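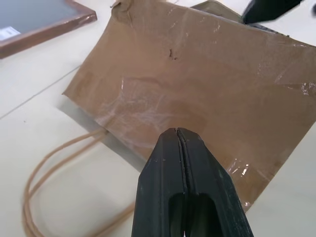

Bumdale, 25/01/2022

From: Miroslava Onyshchenko
To: teleop list
Re: paper bag task, second arm

Lukian, answers to your questions are under each one. The wrist picture at the top is from the left arm, fingers closed, with the bag on its side and the handle toward us.

Lukian Kovalchuk wrote:
> We want to add your bag task to the set we run at Grukach. How many
> demonstrations did you keep, and do you record the second arm even
> when it only holds the bag still?

We kept 393. Yes, record both arms every time. In September we left the second arm out of the log when it was only holding, and 81 of those runs had to be done over.

> Do you guide the arms by hand or use the leader arms?

Leader arms for this one. I tried guiding by hand first and my sleeve kept getting into the wrist view. It also took me about 16 minutes to get one clean pass. With the leaders a new operator needs 20 practice runs before we start keeping anything.

> Ours keeps missing the handle. Any advice?

The handle is twisted paper rope, and when the bag is lying down the two strands can end up close together on the table. Open the fingers only a little wider than both strands, come down over them, and close slowly. If you go in wide you push the loop away from you. Ask your operators to work from the wrist view and not look across at the table, or they will use information the policy doesn't get.

Use bags with some wear on them. The one in the picture has a band of clear tape or film across it that throws bright streaks, and a small tear in the face. Our first policy was trained on new bags only and did badly on anything shiny.

Leave other objects on the table too. We change them between runs but not during one.

The operator notes are in the Julance folder, under "bag". Tell me if you can't open it.

Miroslava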